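Daltthorpe Ice Hockey Club

Daltthorpe Ice Hockey Club is an amateur ice hockey club based in the town of Daltthorpe. It plays its home games at the Lozano Rink and takes part in the regional second division. The club colors are navy and white.

History

The club was formed by players from two works teams, Bronar and Plunari, which had shared the same ice for several winters and were both short of skaters. The first coach was Eusebio Montes, a former defenseman who had played for Bronar. Under Montes the team finished last in its opening season and fourth in the next.

Daltthorpe reached the regional final for the first time three seasons later. The series went to a deciding Game 7, which Daltthorpe lost 3–2 in overtime. The attendance of 1,807 is still the club record for a home game. Temporary seating was put up behind the north goal for the night and was taken down in April.

Montes stepped down after the final and was replaced by Ezequiel Esteban, the team captain, who served as player-coach for two seasons before he stopped playing. Esteban moved the team to a shorter bench and relied heavily on his first two lines. The club was relegated once during his time in charge and came back up the following year.

Rink

The Lozano Rink has a single sheet of ice and permanent seating along both long sides. The home locker room is at the east end, next to the skate shop. Evening games normally start at 7:30 p.m., after the public session.

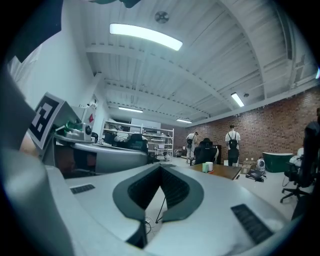
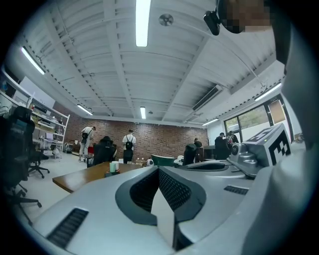 Supporters

The main supporters' group stands in the corner nearest the visiting bench. It runs a bus to most away games, with about 40 seats. The club's drum, used at home games since the first season, was inherited from the Plunari works team.

Youth teams

Daltthorpe enters youth teams in three age groups. Players may move up to the senior squad at 17 with the coach's approval. The youth teams practice in the early morning and share equipment with the senior side.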